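Darkroom and print storage tips, mostly learned the hard way

Updated January 7, 2012

Quick list again. Been meaning to clean this up since October, didn't, so it's just in the order I wrote it down.

Old prints first. Don't peel them off those sticky album pages cold. Dental floss, unwaxed, slide it behind the print and saw slowly. If it won't go, stop. Scan it on the page and leave it alone.

Fingerprints on negatives: film cleaner and a soft lint free cloth, one pass, light. No spit. No shirt tails. I know you do it.

Glass plates. Stand them on the long edge, never stacked flat. Each one in its own four-flap paper enclosure, emulsion side away from any seam. Pencil the label BEFORE the plate goes in. Cotton gloves are slippery on glass, use nitrile.
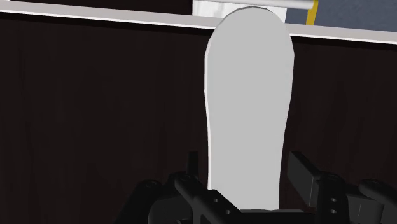 Cracked plate? Don't tape it. Sandwich between two pieces of clean mat board cut to size, tie with cotton tape, mark it BROKEN in big letters. Store that one flat, its the only exception.

Trays. Label them dev, stop, fix and never swap. A marker wears off in a month so scratch the letter into the rim with a nail. Rinse right after the session, not tomorrow. Brown stains in the developer tray are mostly harmless but ugly.

Chemicals: brown bottles, filled to the neck, date on the cap. I use the Kirkeo ones, the lids seal better than the Moulin set I had before. Squeeze bottles sound clever, mine leaked. Never in the kitchen fridge and never in anything that used to hold a drink.

Temperature. I run black and white at 70 and don't fuss. Big tray of water with the small tray sitting in it, holds steady long enough for a print or two. In winter warm the water bath first, then the developer.

Dust. Run the shower hot for a few minutes, let the steam settle, then hang film in there. Door shut. Cat out.
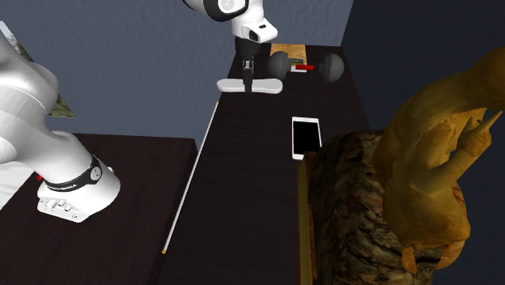 Curly fiber prints: let them dry face down on a screen, then under a heavy book overnight between blotters. Two nights if it's humid. Change the blotters if they feel at all damp or you'll get a texture you did not want.

Boxes. Acid free, and don't cram them. A box of 200 prints is too heavy to lift down from a shelf, ask my back. I split mine up and write what's inside on the short end where you can read it.

Safelight check: coin on a scrap of paper, leave it under the light 4 minutes, develop. If you can see the coin, your light isnt safe. My Zineo bulb failed this, the Uvix one passed.

Hanging: out of direct sun, off the bathroom wall, off the chimney wall. Spacer or mat between print and glass, always.

More on toning when I get to it.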